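About Us

Brirkley Evening School is a small school for adults who want to read and write better. We have our rooms in Stolley, on the second floor of the old Achterberg building, and we teach there four evenings in the week, from six o'clock until half past eight.

How we began

The school was started by Delphine Achterberg, whose family had the building for many years. She came to this country when she was already a grown woman, and she knew how it is to stand in a bank with a form in the hand and understand only the half of it. The first class had 2 teachers and one long table. The books were borrowed from the library in Stolley and had to go back every three weeks, so the students copied the exercises by hand. We still ask new students to copy by hand in the first month. It is slow, but the spelling stays better in the head.

Today we have 400 students in a year. Many of them work during the day in kitchens, in warehouses and in care homes, and they come to us directly after the shift. For this reason we never close the door at six. Who comes late comes in quietly and sits down.

What we teach

We have courses in reading for beginners, in everyday writing, and in what we call paper work — letters from the landlord, school reports of the children, job applications, the tax. In February we open also a course for spelling only, which was wished by many students for a long time. Kumaresan Bhat gives this course, together with the grammar for advanced learners.

Beginners learn first the big printed letters, then the small ones, and only after this the handwriting. We use letters that a person can take in the hand, turn around and put next to each other. For an adult this can feel strange on the first evening. On the third evening it is usually forgotten.

Our reading room

The reading room has 3,000 books, and every student may take home two at one time. Imani Szabo orders the new ones and takes care that there are enough with large print. We have also newspapers, cookbooks and the driver's manual, which is the most borrowed book of the house and must be replaced every year. 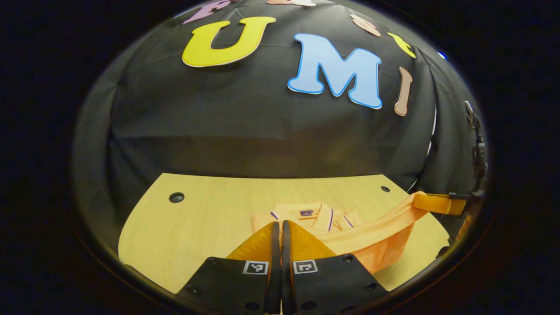 Harriet Esposito remembers it so: I could read a street sign if it was the street I knew already, and for everything else I asked my daughter. Now I write my own notes to her teacher, and when a word is wrong she is allowed to say it, but she is not allowed to fix it.

Costs and registration

A course costs the same for everybody and can be paid in parts. The first evening is free. You do not need to bring a certificate or a test result, and you do not need to fill out the form alone — Marcus Strickland in the office does it with you. The office is open one hour before the lessons begin. Please use the side entrance on the yard, the front door is only for the shop downstairs.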